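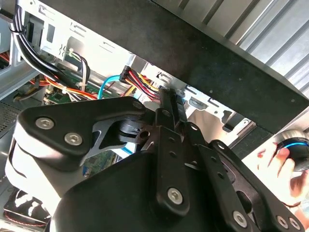
Fostuvov pauses Sullow teardown cell after grip fault

TRIMHOLM, 22nd July. Well, we had a bad one. Our Sullow arm kept squeezing after it was told to let go, and it bent a drive bracket. No one was hurt, and I've stopped all paid teardown work.

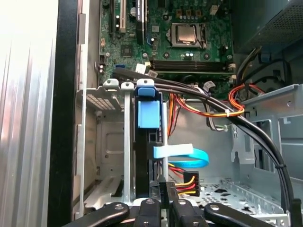 The fault sits in our release code, version 558. It can miss a stop signal when a cable drags on a finger, and you see how many there are, with thick black ones running right over the orange wires. Version 568 is in testing now!

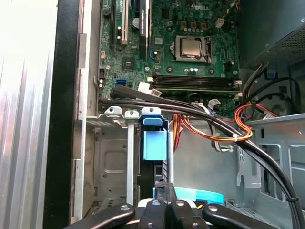 Open desktop case with the gripper fingers spread.

We'll run 2,000 test grips before we restart. 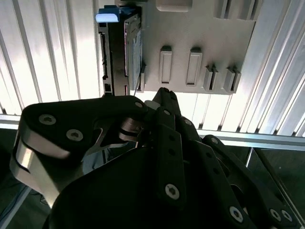 What customers should do

Got a Sullow? Switch it off and call us within 14 days.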